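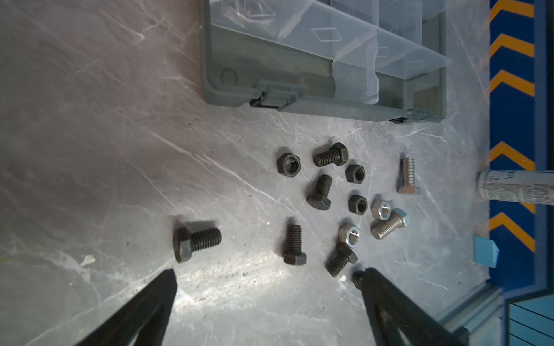

Como gravar demonstrações de separação de parafusos e porcas com dois braços

Publicado em 8 jul 2018, na seção de tutoriais da Boltbridge

Este tutorial mostra como gravar, por controle remoto, a tarefa de guardar parafusos e porcas sextavados num organizador com compartimentos. Supõe-se que os dois braços já estejam calibrados e que o programa de gravação Stavier esteja instalado. Quem ainda não fez a calibração deve voltar à página anterior.

O que é preciso

Dois braços montados no mesmo trilho de alumínio, cada um com câmera no punho
Uma câmera fixa com vista para a mesa inteira
Um par de braços de comando
Um organizador plástico com tampa transparente e travas
Parafusos e porcas sextavados, pretos e prateados

Misture as duas cores desde o começo. Nas nossas gravações de abril usamos só peças prateadas, e o modelo treinado com elas ignorava as pretas.

1. Preparar a mesa

Coloque o organizador no fundo, ao alcance dos dois braços, e espalhe as peças na frente dele. Não alinhe nada. Algumas devem ficar deitadas, outras perto da borda da caixa, outras encostadas entre si. Mude a disposição a cada episódio, inclusive a orientação das cabeças dos parafusos.

Confira a imagem das câmeras de punho antes de começar. As pontas dos dedos da garra precisam aparecer na parte de baixo. Se o reflexo da luz na mesa esconder as peças, mude a luminária de lugar e deixe a câmera onde está.

2. Definir o papel de cada braço

Decida antes da primeira gravação qual braço cuida da tampa e qual pega as peças. Na nossa configuração, o direito trabalha na caixa e o esquerdo espera sobre a mesa, com a garra aberta. Os papéis podem ser trocados, mas nesse caso abra outro conjunto de dados. Misturar as duas formas na mesma pasta piora o resultado. 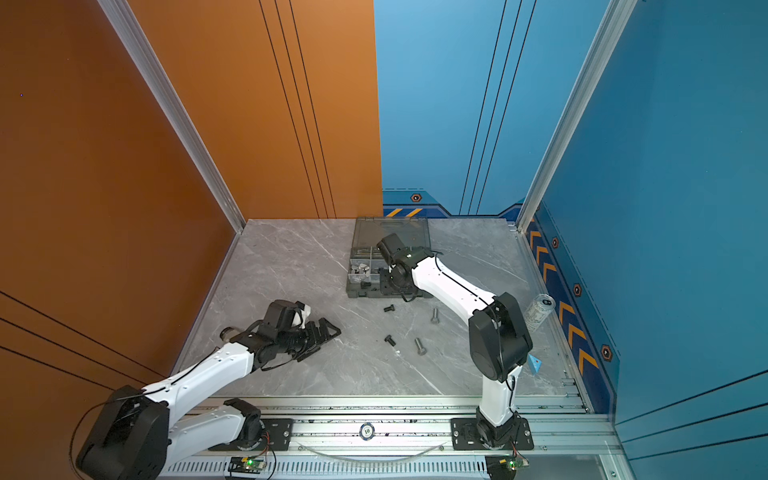
A tampa deve ficar apoiada para trás, sem depender da garra. Se ela cair durante o episódio, pare e descarte a gravação. Não tente corrigir no meio, a menos que o conjunto seja de recuperação de erros.

3. Gravar um episódio

Leve os braços de comando à posição de repouso e espere o sinal do Stavier. Depois siga esta ordem:

Aproxime a garra da peça por cima, devagar.
Feche os dedos na haste do parafuso, logo abaixo da cabeça.
Levante a peça na vertical antes de ir para a caixa.
Solte dentro do compartimento e volte ao repouso.

Para as porcas, feche os dedos em duas faces opostas. Pegar pelos cantos faz a porca girar e escapar.

Mantenha a mesma velocidade do início ao fim. As pausas longas do operador também são aprendidas, e o braço acaba parando no ar sem motivo.

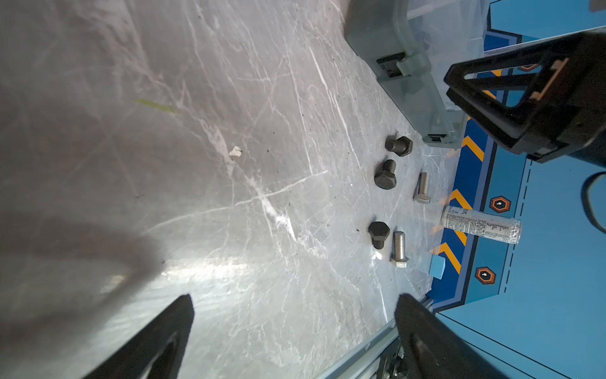
Quando a garra errar a peça por pouco, uma segunda tentativa é aceitável. Na terceira, descarte o episódio.

4. Revisar e nomear

Reveja todas as câmeras lado a lado. Nosso conjunto tinha 457 episódios gravados e ficou com 211 depois da revisão. A maior parte dos descartes foi por peça fora do compartimento ou por atraso entre as câmeras.

Use no nome do arquivo a tarefa, o braço que pega e o número do episódio. O conversor Badawi lê esses campos direto do nome e rejeita espaços e acentos.

5. Problemas comuns

Garra tremendo perto da mesa: reduza o ganho do punho em 3 pontos e teste de novo.
Imagem do punho congelada: verifique se o cabo não está esticado quando o cotovelo sobe.
Conversor parado no episódio 13: erro conhecido da versão antiga, corrigido na atual.

O arquivo de configuração está no repositório Promcombe, na pasta de exemplos com dois braços.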